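In defence of the slow claim

Saturday, February 18, 2023

I had a claim paid last month in less time than it takes me to boil an egg, and I've been grumpy about it ever since. I know how that sounds. Bear with me.

It was a travel thing, a cancelled ferry and a hotel I'd already paid for. I opened the app, answered a few questions, uploaded the receipt and put the kettle on. By the time I'd found a clean mug the money was on its way. Marvellous! I told everyone. My sister, who has been waiting since before Christmas for somebody to come and look at her bathroom ceiling, was less thrilled for me than she might have been.

And it's her ceiling I keep thinking about. For years now our trade has talked about claims as if speed were the whole job. Every conference I go to has a session on it. Every new entrant has a number on its homepage, usually in seconds, and the bigger firms come trotting along behind with a number of their own. Ovance had one on a banner at the last event I went to, in letters as tall as I am. I asked the chap on the stand what share of claims it applied to and he gave me a tote bag.

I started out on a household claims desk, long enough ago that we had trays. Actual trays, with paper in. Some files moved through in a day and some sat there for weeks, and quite a lot of the sitting was pure waste, I'll happily admit that. Letters crossed in the post. People went on holiday with the only copy of the loss adjuster's report in their bag. If software has put an end to that then three cheers for software.

But some of those weeks weren't waste. Some of them were a handler ringing a builder, then ringing a different builder, then going back to the customer and saying, look, I don't think this is just the bathroom, I think we should get the floor up. You can't do that in an app, or I've not seen it done. The customer didn't know to ask for it. She'd have taken the cheque for a new ceiling and been back with us in the spring, when we'd all have had a much worse conversation.

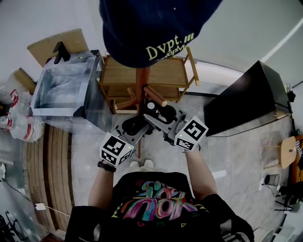

Anyway, I rang Wilson Cabrera about all this, because he was my team leader in the tray days and he's usually good for an argument. He runs a small adjusting practice now and takes overflow work from whoever will send it. He thinks I'm being sentimental. His view is that most claims are dull, the dull ones should be paid as fast as humanly (or inhumanly) possible, and that every hour saved on a lost suitcase is an hour somebody can spend on a burst pipe.

I agree with every word of that. I just don't believe the hour goes where he says it does. When a firm gets its simple claims through quickly, what tends to happen next is that the claims department gets smaller. The suitcase hour doesn't turn up at the burst pipe, it turns up in the expense ratio. Wilson went a bit quiet at that point and then told me about his knee.

What bothers me more is how we report it. Grovano put out a cheerful little bulletin saying it had settled 3,347 claims through its automated route, and fair play to them, that's a lot of people not listening to hold music. What I couldn't find anywhere in it was how long everyone else had waited. If your quick claims get quicker and your slow ones get slower, your average can look splendid while my sister is still emptying a washing-up bowl.

I'd like to see the tail. Tell me how long your slowest one in a hundred took, and tell me what sort of claim it was. I bet you it's water, or subsidence, or an injury to somebody who's still having treatment, and in every case a person who'd never read a policy wording before and is now doing it at night with a torch and a biscuit. Those are the people we're for. Nobody buys home insurance with a suitcase in mind.

There are firms having a proper go at this. Işık does something I rather like with its larger household losses: one named handler, from first call to last invoice, and you get their direct number. Old-fashioned as anything. The handler carries fewer files and it must cost a fortune, and I'm told the finance people grumble every March when the budgets go round. Jundine is trying a version where the software picks out claims it thinks are likely to go wrong and sends them to a human early, before the customer has had time to get cross. I've got my doubts about how well it picks, but it's pointed in the right direction – it uses the machine to find the person who needs a phone call.

I was asked on a panel what I'd do if I were put in charge of a claims department tomorrow (it won't happen, I'm terrible with budgets). I said I'd stop paying bonuses on average settlement time. There was some shuffling. Then a woman near the back said her firm had tried it for nine months and reopened claims had gone down, and a man two seats along said that was only because they'd had a mild winter, and the two of them were still at it when the sandwiches came out. I'd have listened to that for another hour.

I don't want the trays back. I like my ferry money, I've spent it, and I'd use the same app again tomorrow. But if you're in the business of promising people you'll be there on the worst day they've had all year, then how fast you can refund a hotel room is a pretty small part of the story, and I wish we'd stop putting it on the banner.

My sister's ceiling has an appointment now, by the way. Three weeks on Tuesday, some time between eight and six.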